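**Flutell says its second foldable will change how you use a phone. It said that last time, too.**

Aug 4, 2024

Flutell has announced the Willitz 2, a folding phone with a 263-gram body, a bigger outer screen and a hinge the company calls "worry-free." It goes on sale in November for $1,155 with the base storage. Buyers who want the larger version will have to ask, as no price for it was given.

The main claim is battery life. Flutell lists a 3323 mAh cell and promises a full day of use, but the fine print says that figure was measured with the phone closed and the brightness set to low. Most people who pay for a folding screen will probably want to unfold it.
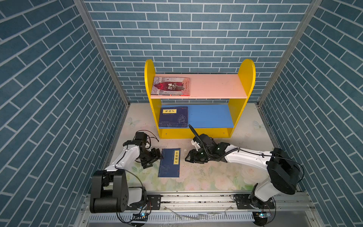

*A yellow two-tier shelf against a brick-pattern backdrop.*

Then there is the hinge. The part comes from Malhotra, a supplier that also made the one in the first Willitz, and owners of that phone will remember the creaking. Flutell says the design is new. Asked how many folds it has been tested for, the company pointed to "internal standards" and left it there. The crease in the middle of the screen is described as "nearly invisible," the same two words used in last year's press release.

Software support is set at two years, which is short for a phone at this price. Repairs will go through a single service center in Warnville, and a replacement inner screen is not covered by the basic warranty.

The outer display does look more useful this time, with room for a proper keyboard and full notifications. Whether that is worth $155 more than the old model is hard to say before anyone outside the company has used one for a week. Flutell has not said when review units will go out.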